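3.2 Where things are kept on the worktop

The second part of our study concerns the things which stay on the worktop between meals. In the earlier interviews people told us that they "put everything away", but when Elżbieta Wysocka visited the same households she found that a good part of the kitchen was living outside the cupboards. We call these things standing items. They are not forgotten or left by mistake. They have a place, and the person who cooks can usually say why it is this place and no other.

We divide standing items into two groups. The first are the machines for heating, which are tied to the socket and move very little. The second are the small things which gather near them or on top of them. The flat top of an appliance is treated in most homes as one more shelf, and the same is true for boxes with a lid or a firm roof.
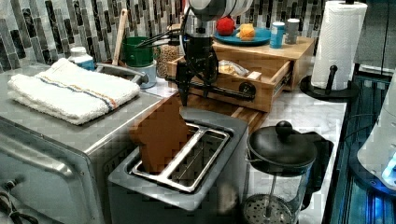 Figure 3. Standing items along the back wall: a green cup with utensils, a jar of small brown grains and a bamboo box with its drawer open. A folded towel lies on the toaster oven, and a slice of brown bread is in the left slot of the toaster.

The bamboo box deserves a longer comment. In the Widum interviews it was named as a place for bread by almost every person, yet its real use was wider. Food in bags went inside, together with objects which had no other home. The top carried plates and cans. Chelsea Dunmore, who coded the visits, proposed to count the inside and the top as two separate places, and we have followed her — the rules for each are different. What is inside may be untidy. What is on top must be easy to take with one hand.

Towels were harder to code. A towel that is folded on an appliance may be ready for use or may be stored there, and one visit cannot decide this. We therefore recorded only its position.
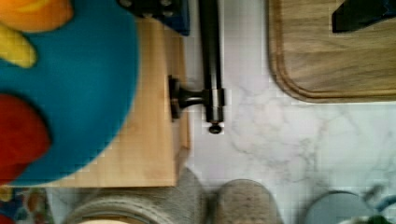
The open surface of the worktop is the last category. Several people in the Ntuli group spoke of it as "my free part" and defended it against other members of the family. Wooden boards have a special position here, as a board can be a tool for cutting and also a way of marking the free part as occupied. Réjean Lapointe noted that a board lying flat was moved less willingly than one leaning on the wall. We return to this point in Section 4, where the breakfast hour is treated separately.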